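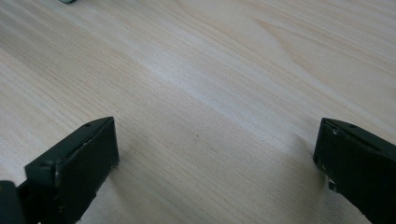 Flondard two-finger hand gripper
Sold and hired by Endby Workshop Supply, Dumesthorpe

Home > Handling and assembly > Grippers > Hand-held

Hire by the week or buy outright. Prices on request from the trade counter.

We sell this tool and we also use it, on the packing and sorting benches at our own Dumesthorpe unit, so this page is longer than the maker's leaflet and a bit less cheerful. Please read it before you order for a whole department.

What it is

A gripper of the kind normally bolted to the end of a robot arm, fitted to a handle so that a person can work it. Two dark fingers with flat inner faces close towards each other when you squeeze and open when you let go. A camera on the tool records each pick. Those recordings can then be used to train an arm to do the same job, and for most customers that is the whole point of buying one.

It won't make anybody faster. A person with two hands will beat a person with one of these at almost any bench job we can think of, and by a wide margin. If a salesman has told you it will raise output in the first month, ask him to pack a box with it.

What the leaflet says and what we found

The leaflet says staff can be trained in minutes. Learning to squeeze it does take minutes. Learning to pick up a thin flat part from a smooth bench without chasing it to the far edge took our people most of a week, and some of them still go back to fingers when the supervisor looks away. We don't blame them.

The leaflet says 2,000 recorded picks will cover a typical task. Ours was a sorting job with three part shapes, and we passed that figure with the arm still dropping the smallest shape. We stopped in March, cleaned up the recordings and began again with slower, tidier picks. That helped. We wouldn't call the job finished.

The leaflet calls the tool "effortless". It has a weight, and you feel it in the wrist and forearm by mid-morning. We now limit a turn to 50 minutes and then swap to ordinary bench work. Two of our packers asked for shorter turns and got them.

What it changes for the people on the bench

This part is missing from the leaflet altogether. When you hand someone this tool you are asking them to show a machine how to do their job. They will work that out before the box is unpacked, so have an answer ready. At our unit the answer was in writing: no post goes as a result of the trial, recording time is paid at the normal rate, and piece rates are suspended for anyone holding the gripper. The last point matters more than managers expect. If you leave the targets running, you'll get hurried recordings and a sore, cross workforce.

Ask also who keeps the recordings. Benches have name badges, delivery notes and people's hands on them. We store ours on our own machine and wipe anything that shows a face. The supplier's online storage is optional, although the set-up screens don't make that easy to spot.

We remain undecided about the larger promise. The repetitive sorting may well go to an arm one day, and few here would miss it. But so far the arm has brought us more checking, more clearing of jams and more standing about watching, and a day spent watching a machine is not obviously better than a day spent sorting.

In the box

Gripper with handle
Spare finger pair with fixing screws
Charger and lead
Wrist strap
Printed instructions (the online version is clearer)

Wear and spares

The dark finish on the fingers scuffs and chips along the edges. This is cosmetic up to a point, but a rough edge will mark soft goods, so run a thumb along it at the start of each shift. Check the screws at the same time. Replacement fingers are stock item 61 on the spares list. The Aguiar soft pads fit the same holes and are worth having for card and film, though they wear out quickly and aren't cheap.

Bench surface

A plain, pale, matt top works best. Polished tops throw back light and can spoil the recordings near a window. Wipe down before each session and keep pens, tape and mugs off the working area.

Not suitable for

Food, wet goods, hot parts, anything sharp enough to cut the charging lead, or anything you wouldn't want dropped.

Hire terms

Minimum hire is 2 weeks. We suggest hiring one before buying several, and letting the people who'll use it have a say in whether it stays. Returned tools are checked for bent fingers and missing screws, and missing screws are charged.

Current hire rates hold for orders placed by Fri 31 May. Collection from the Dumesthorpe counter is free; delivery is charged by distance.

Related items: Aguiar soft pads, bench matting, wrist supports, spare chargers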